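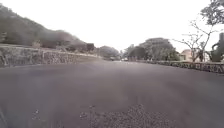 Loose gravel on my road to work, how to ride it?
Posted by Siamak Asadi

I ride a bicycle to Koloddale every morning, 9 kilometres each way, and since May I have a problem with small stones on the asphalt. The worst place is the long bend with the stone wall on the left and the trees on the hillside over it. The road is wide and smooth there, so I come with good speed, and then there is a patch of gravel lying on the grey surface, with some pebbles beside it. From far away I do not see it well. Last week my front wheel moved sideways and I was very afraid. My tyres are narrow, pumped to 100 psi. Must I brake before the stones, or ride over them without braking? And is there somebody I can tell, so that it is swept?

Zulema Quiroga
Brake before, while you are still on clean asphalt. On the stones themselves keep the bicycle upright, do not turn the handlebar and do not touch the front brake. If you must go round the patch, look behind you first - the cars do not expect you in the middle of the road. I also think 100 psi is too much for this road, but it depends on your weight and on the width of the tyre. Read what is printed on the side of it and stay between the lowest and the highest number.

For the sweeping, write to the roads office of your district. Tell them which bend and which direction you are riding. I wrote 2 times about a similar place near Jara, and after the second letter they came with the brush.

Stelance
just buy wider tyres. Mine did 2,000 km and no puncture

Comments

Siamak Asadi: Thank you Zulema. I have let out some air and it feels calmer already. The letter I will write this evening.

Sania: The same bend is bad after heavy rain also. Be careful in the morning when the sun is low.

Stelance: what width do you have now?

Siamak Asadi: 25. The frame takes 28, I measured it.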